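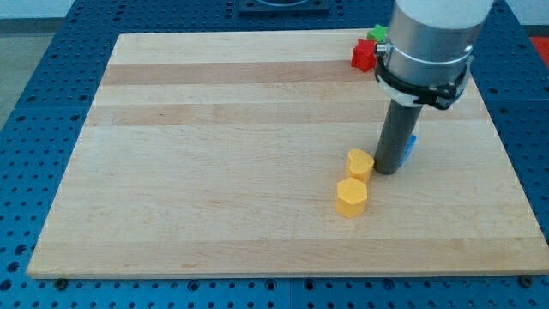

Recherche dans le guide OK Effacer
Guide de mise en route Kedska – Chapitre 4
Juin – par l'équipe documentation de Wullbridge

4. Premier exercice : pousser et regrouper

Avant de demander à votre bras de débarrasser une table ou de trier des pièces dans un bac, nous vous invitons à passer un peu de temps sur cet exercice tout simple, qui consiste à déplacer des blocs de couleur sur une planche en bois. On nous demande souvent, au téléphone comme dans les ateliers, si la machine sait déjà faire le ménage ou ranger un établi. La réponse est : un petit peu, et lentement. Elle pousse correctement un objet posé à plat, mais elle peine encore avec un torchon froissé ou un verre mouillé. Pousser reste donc un excellent point de départ (et, vous verrez, on se prend vite au jeu !).

4.1 Préparer la surface

1. Posez la planche bien à plat sur la table perforée et vérifiez du bout des doigts qu'elle ne bascule pas.
2. Placez les boulons de butée dans les trous voisins du bord avant, près des coins. Serrez à la main, puis d'un quart de tour à la clé.
3. Essuyez le bois avec un chiffon sec. Une miette suffit parfois à faire pivoter un bloc, et l'on cherche ensuite la panne bien loin de là.

Remarque : une planche à découper de cuisine convient aussi, pourvu qu'elle n'ait pas de rigole.

4.2 Régler la tige de poussée

4. Bras à l'arrêt, glissez la tige cylindrique dans son collier, extrémité arrondie vers le bas.
5. Serrez le collier, puis tirez doucement sur la tige. Elle ne doit ni tourner ni descendre.
6. Abaissez le bras en mode manuel et arrêtez-vous à 5 mm du bois. Plus bas, la tige risque de marquer la planche ; plus haut, elle peut passer par-dessus les pièces les plus fines.

ATTENTION : gardez les mains hors de la planche dès que le bras est sous tension, même s'il semble immobile.

4.3 Lancer l'exercice

7. Disposez quelques blocs de couleurs et de formes différentes. Laissez une grande zone dégagée, où le bras pourra les amener.
8. Dans le menu Seol, choisissez « Regrouper », puis la couleur voulue.
9. Fixez la durée maximale à 300 secondes et appuyez sur Départ.
10. Restez à côté pendant toute la durée du premier essai, la main près de l'arrêt d'urgence.

Si deux blocs se touchent, le bras emmène parfois les deux. Ce n'est pas un défaut de réglage – écartez-les d'un doigt de largeur, bras arrêté, et recommencez. Une pièce masquée par la tige peut également être oubliée ; relevez le bras et relancez la détection.

Dans notre atelier de Briltcombe, sur une série de 31 essais, 11 ont demandé un coup de main. Nous préférons vous le dire, pour que vous ne soyez pas déçus le premier samedi ! Pour une vraie table de cuisine, attendez d'avoir lu le chapitre 6.

Dernière mise à jour de cette page : juin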